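Switching to a Scope With a Plain Duplex Reticle

01/10/2023

I sold the big scope. It went to Mārtiņš Mägi, who shoots steel at Gusavach and will get more out of it than I did. I had it on my .308 for 2 seasons and I want to write down why I went back to something simple while I still remember the reasons.

The rifle is a bolt action with a 22-inch barrel. I use it for deer in the fall and for paper the rest of the year. The old scope was a first focal plane model with a busy reticle, the kind with a grid of dots filling the bottom half. It tracked fine. The glass was good. It also weighed a lot, and on the hill above Lidstead, where I do most of my hunting, I noticed the weight by midmorning and went on noticing it until dark.

What bothered me more was low power. On a first focal plane scope the reticle shrinks along with the picture when you turn the magnification down. At the bottom of the range mine turned into a faint smudge in the middle of the lens. In June, at the range, this meant nothing, because I had it cranked up all day. In the timber in the last ten minutes of legal light, it meant a lot. I had a doe standing broadside at 53 yards and could not find the center of the crosshair against the brush behind her. She walked off. I could have turned on the illumination, but I was wearing gloves and the knob was stiff, and by the time I thought of it she was gone.

So the new one is a 3-9x40 with a plain duplex. Thick posts, thin center, no dots. It is second focal plane, so the reticle looks the same at every power. The turrets have caps on them. I zeroed it, put the caps back on, and have not taken them off.

Mounting

I reused my base and bought new rings, low ones, since the smaller objective lets the scope sit closer to the barrel. Check the bolt handle before you tighten anything. Mine cleared the eyepiece, but not by much. I set eye relief with my hunting coat on and the rifle at my shoulder, at full power, and slid the tube back and forth until I had the full picture without crawling the stock. If you set it up in a T-shirt at the bench you will end up with the scope too far back for cold weather.

I leveled it with a plumb line hung off the fence at the far end of the yard. Some people use two small bubble levels, one on the rail and one on the turret cap. I have done that too and the results were the same. Ring screws got tightened in a cross pattern with an inch-pound driver. No thread locker on the ring screws. I do use a little on the base screws.

Zeroing

Margus Rimkutė came along to Toom range and spotted for me. We bore sighted it at 25 yards by pulling the bolt and looking down the barrel at a target, then moved the crosshair to match. First shot at 25 was an inch and a half left and low. After that we moved out to 100. It took 12 rounds to get where I wanted, counting the group at the end, and a couple of those were me hurrying.

I zeroed 2 inches high at 100 with a 150-grain soft point. With that load I can hold on the middle of the chest out to 200 and a bit past it without thinking about drop. I don't shoot at deer farther than that. I know plenty of people who do, and some of them are good at it. Most of my shots are under 100 and always have been.

Margus thinks I'm giving something up. He has a point about wind. With the dot grid you can hold for wind with a number in your head, and with a duplex you're guessing how much hair to hold off. At the distances I hunt, it matters very little. If I start shooting the longer match again I'll have to borrow my old scope back from Mārtiņš, or more likely bring a different rifle.

The sling

I also changed the sling. The Jorkel one I had was a wide padded model, comfortable, but it held water and squeaked on the swivels whenever I took a step. The replacement is a plain strap, an inch and a quarter wide, with a bit of tape on the hardware. It slides off my shoulder a little more than the old one did. I can live with that. Between the sling and the scope the rifle now carries like it did when I bought it.

Things I would still change

The power ring on the new scope is smooth and hard to turn with cold hands. You can buy a clamp-on lever for it and I probably will. The lens covers that came in the box are the bikini type with the rubber cord, which I don't like – they end up hanging off the barrel or in a pocket. I have flip-ups on order in the front size only, as the rear one is out of stock.

There is no parallax adjustment. It's fixed at 100 yards, which suits me, but if you want to use the same scope on a rimfire at 50 you should look for a different model.

Next time out I want to shoot it from sitting and kneeling, off the bench completely, and see how the groups look. I also need to sort through my hunting clothes before the weather turns. Half of them need mending.
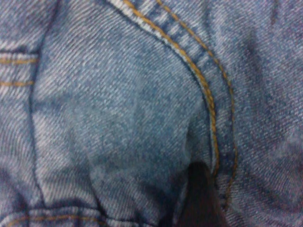
Old denim, slightly faded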